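Skip to content
Home | Forums | Learning Systems | Data and Demos | Search | Log in

Using sim block scenes as demos for a stacking learner - is anyone getting real value from this? 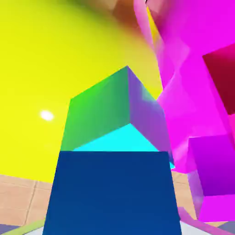
Cube on the navy block, low view, tiled floor. Sim render.

kettlewright
Posted February 1, 2020

I've been collecting examples for a stacking policy since early January and I'm getting less convinced the longer it goes on. The render is typical of what I feed it. Cube with a different color on each side, sitting on a tall block, yellow wall behind, a pile of pink and purple blocks off to the right.

So far I have 100 episodes in Witano, all driven by me with a gamepad. The Mapplebeck tutorial says that's plenty for a single stack task. My policy manages it when the block is near where it was in the examples and falls apart when I slide the block toward the wall. More episodes? Different episodes? Or is the whole idea of learning this from sim pictures oversold, which is where I'm leaning.

pell_mell
Plenty for a tutorial, sure. The tutorial tests on the same layouts it trained on. I went through their configs last month and the "held out" set is the same block positions with a new random seed for the lights.

What does your spread of start positions look like? If you drove 100 episodes from one corner of the floor you have one episode with noise on it.

kettlewright
Three start areas. I know, I know. Resetting by hand is slow and Witano forgets the block pose half the time when I reload.

dovetail_jig
I'll disagree with both of you a little. Position spread matters but look at the color in that thing. Bright green, lavender, cyan, yellow, magenta. With everything that saturated your network can do the whole job on color blobs and never learn what an edge is. Then you move the block, the blob lands somewhere new, and it has nothing to fall back on. Make everything gray for a third of your episodes and see what happens.

pell_mell
It's a stacking task in sim. If the test scenes have the same colors then color is a perfectly good thing to learn from. You're solving a problem the OP hasn't said they have.

dovetail_jig
They said it breaks when the block moves toward the wall. Purple on navy in front of yellow is easy. Purple next to a purple block is not. There's a big violet one right there on the right side.

pell_mell
The wall is the yellow part. He said toward the wall.

dovetail_jig
Fine, but my point stands for the other direction and I'd bet it fails there too.

kettlewright
Checked. It does fail toward the pink stuff, though it fails in a different way. Toward the wall it lets go too high. Toward the cluster it drifts sideways before it gets anywhere near the block. So maybe two separate problems.

ohm_sweet_ohm
Question about the view. You can see the underside of the cube, that cyan wedge. Are all your examples recorded from that low? From down there the top of the navy block is just a line, so how is the policy supposed to judge how far back the cube should go? I couldn't tell you that from the picture myself.

kettlewright
There are two views per episode, the low one and one from overhead. The Skinus loader takes both. I like the low one for checking whether the cube is seated.

ohm_sweet_ohm
Then train on overhead alone as a test before you drive anything new. Takes an evening. If the release height gets worse and the sideways drift gets better you've learned which view is doing what.

Also the cube is tilted with an edge toward the viewer. Do you always leave it like that? Mine only ever learned one rotation, and I had 48 episodes before I noticed I was lining it up the same way every time out of habit.

kettlewright
Hm. I don't think I vary it on purpose, no.

lintfree
I stopped gathering by hand altogether. I scripted the motion in Dasham, let it run overnight with random poses, threw out the drops. Nearly 100 usable ones by morning.

pell_mell
And now your learner imitates a script. Why not just run the script?

lintfree
The script reads the true block pose out of the simulator. The policy only gets pixels. That's the point of it?

pell_mell
OK, that's fair. I'd still want to see it on anything that isn't the scene you generated it in. Everyone who posts overnight numbers here posts them on their own scene.

lintfree
I haven't tried it on another scene, so I can't argue.

dovetail_jig
Scripted examples are also too clean. They never miss and correct. Hand driven ones have all the little fixes in them, and a policy needs those once it's off course. I'd mix - mostly scripted, then a batch by hand where you start from a bad spot on purpose.

kettlewright
Did the overhead test. Sideways drift is mostly gone. Release height is awful, it drops the cube from way up. So the low view is carrying height and also seems to be what pulls it off toward the cluster.

I drove 13 more with the cube turned different ways and the pink blocks removed. Retraining now. I'm still not sold. Every fix so far amounts to showing it the exact case it got wrong, and I could keep doing that until summer.

ohm_sweet_ohm
Put the pink blocks back in for some of them, or it will just be surprised by pink later.

pell_mell
Post the failures too when it's done. Same block positions before and after, please, otherwise the comparison is worth nothing.

We use cookies to keep you logged in and to remember your settings. Accept | Manage
Contact us | Forum rules | Privacy | Back to top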